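Henok Fikre was halfway through lunch when his agent called to say the loan was off. He finished the sandwich, he says, and then went out and trained with the reserves.

The move would have taken the midfielder to Sinetti until the end of the season. Both clubs had agreed on a fee and he had passed a medical in March. What stopped it was a clause about who would pay his wages if he got hurt, and by the time that was sorted out the window had closed.

"I had a bag in the car," he says. "I drove around with it for nine days after that. I didn't want to carry it back upstairs."

We met on 17 August 2025 at Neluritz's training ground, where Fikre is now a regular starter. He played the full 90 minutes of the opening game in front of 3,264 people and set up the second goal. He is not eager to call it a comeback. He made 39 appearances over his first two seasons at the club, and in his view he never stopped being the same player.

"People say I got my place back like I found it in a drawer," he says. "Two guys left, one guy hurt his knee. I was next. You have to play well when it's your turn, but you need the turn."

The coach, Siu-ming Tu, took over in the spring and moved him deeper, in front of the back line. Fikre had played there as a teenager and didn't like it. Tu asked him to try it for three games and promised they would talk afterward. They have not had that talk yet.

"He asks for one thing," Fikre says. "When we lose the ball, don't chase it. Stay. I've been chasing it since I was six, so the first week was awful. I was hoarse from him yelling 'stay' at me and me yelling back that I was staying."

His defensive partner on the right side is Abdul-Rahman Osei, who came from Grollico over the summer. The two shout at each other through most matches. Fikre says it looks worse than it is.

"He wants me five yards closer. I want him five yards higher. We're both right, probably — ask me in the winter."

The contract is the subject he is least willing to discuss. His deal runs out next year, and Marchetti are reported to have asked about him again. He says he has told his agent not to call before games, and that he would sign tomorrow if the length was right. Over a year ago he was offered a one-year extension and turned it down.

"I'm not sorry about that. One year is nothing. You're looking for an apartment the whole time."

He has a younger brother in the academy and picks him up after practice when the schedules match. They don't talk about soccer in the car. His brother picks the music.

Before we left he asked whether the piece would mention the missed penalty from last season. It was against Marchetti, in the cup, and it went over. He has asked to stay on the list of takers.

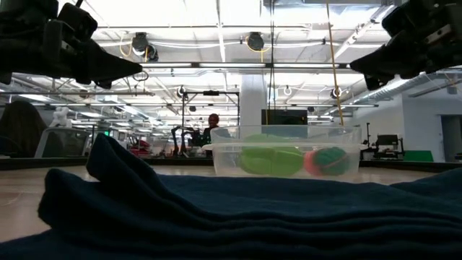
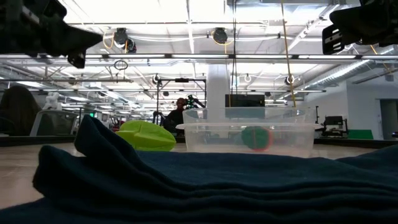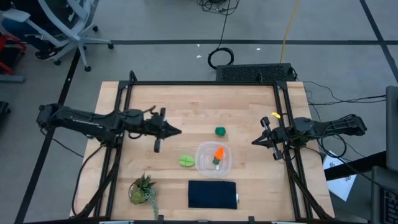
Akosua Mahama wrote in to say that the wage clause was only part of it, and that Sinetti had already filled their last loan spot the night before the window closed. She also thinks Fikre is wasted that deep and should be playing off the striker, with Osei left to sort out the right side by himself.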